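From: Panagiotis Ristić
To: Trostilthorpe kitchen list
Date: 13/03/2018
Subject: Re: oiling softwood tables

> I did my pine top with Kuvell hard oil in October, two coats, and I
> would never go back. Knots stopped bleeding, joints closed up, and you
> can put anything straight on it. The Hasus kit is 45 dollars and does
> a table easily. Why would anybody leave one bare?

I've heard this about three different oils now and I'm still not buying it. Oil doesn't close a joint. If yours closed up over the winter, I'd look at your humidifier before I thanked the can. As for the knots, mine look the same as they did 4 years ago. 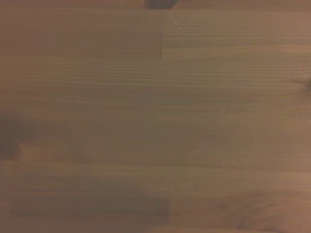

Knot and joint line, close up.

Pale scuffs I can live with. A quick pass with fine paper takes care of most of them, and I don't have to worry about patching a finish afterward. Try that on an oiled top and let me know how well the patch blends in.

What does mark a table is the stuff people put on it. Unglazed foot rings on stoneware are the worst, and they'll scratch through your two coats as happily as they scratch bare pine.
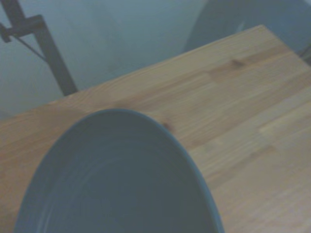 I run a thumb around the bottom of every bowl before I buy it now. The Grasso shop thinks I'm nuts. If it feels like sandpaper, it goes back on the shelf or it gets a felt ring.

Then there's "anything straight on it." Hot pans too?
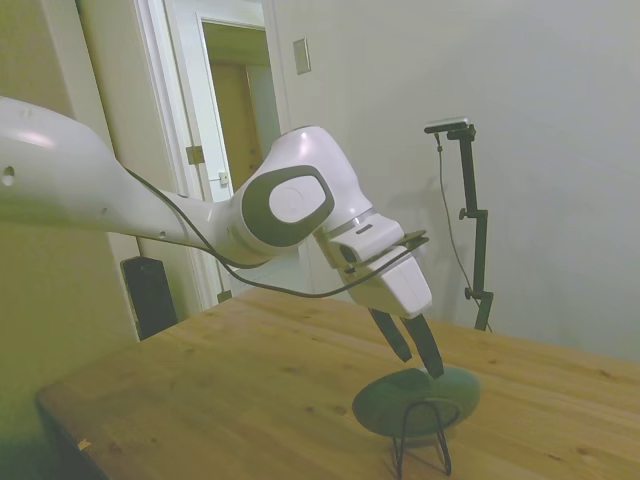 The can says heat resistant, with no temperature given. I'd want a number before I trusted it with supper. 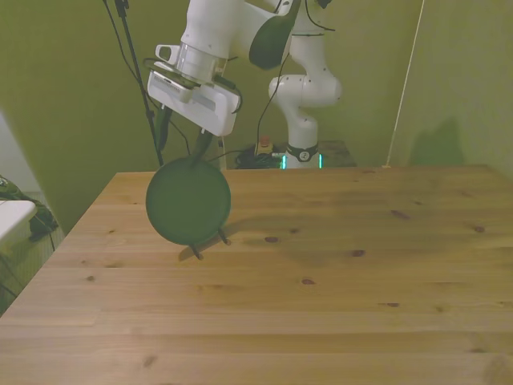

Trivets are cheap and they work on any finish. I'm fussier about feet than about looks, though. Small pegs like the two on the bottom of that green piece put all the weight on a couple of points, and pine dents if you look at it wrong. Cork under them, or a folded towel.

Has anyone oiled half a top and left the other half alone for a year? I'd read that.

Panagiotis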